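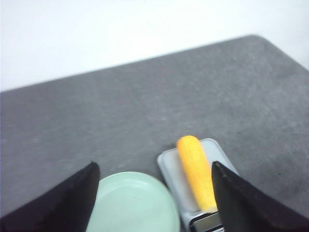 What does it mean to show a robot a task? A person does the task through the robot's own arm, start to finish, and the machine keeps a record of what it sensed and how it moved.

Home Chapters Labs Errata Contact

Chapter 4. Teaching by Hand and Teaching by Remote

Two ways in. By hand: grab the arm, push it through the motion. By remote: sit back with a controller or a second small arm and drive. Both give you demonstrations. They don't give you the same ones.

By hand is quick to learn. You feel the weight, you feel when the fingers touch. But your own arm may end up in the camera view, and the robot won't have that arm next to it later – so check the recording before you make 80 of them.

Remote is slower at first. Most beginners overshoot, then stop, then creep. The pauses go into the data too. A learner trained on creeping will creep.

search this book Go

4.1 One small task

We use a toy ear of corn, a tray, a plate. Soft goal, hard edges. Before recording, write down three things: where the corn may start, where it must end, what counts as a failed try. Skip this and you will be arguing with your lab partner about it at demonstration 82.

Closing on the toy is the part to watch. Too early and the fingers push it along. Too late and you have a long dull wait in teh middle of the file. Line up, lower, close, then lift in one go if you can.
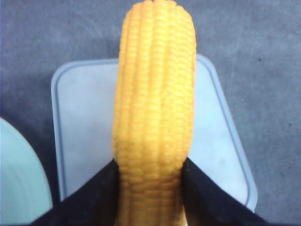 Cengiz Özkan disagrees with the one-go advice: in his view a short stop after closing is worth keeping, becuase it gives the learner a clear point where reaching ends and lifting begins. Fair. Try both, keep the two sets apart, compare in Lab 4.

We use cookies to remember your place in the book. Accept Settings

4.2 How many?

Depends on how much the start changes. Fixed start, few. The Murnbridge exercise set has 108 demonstrations with the start moved every time, and it is enough for the labs here. Good ones, though. Toss the bad grabs or label them – never leave them in unmarked.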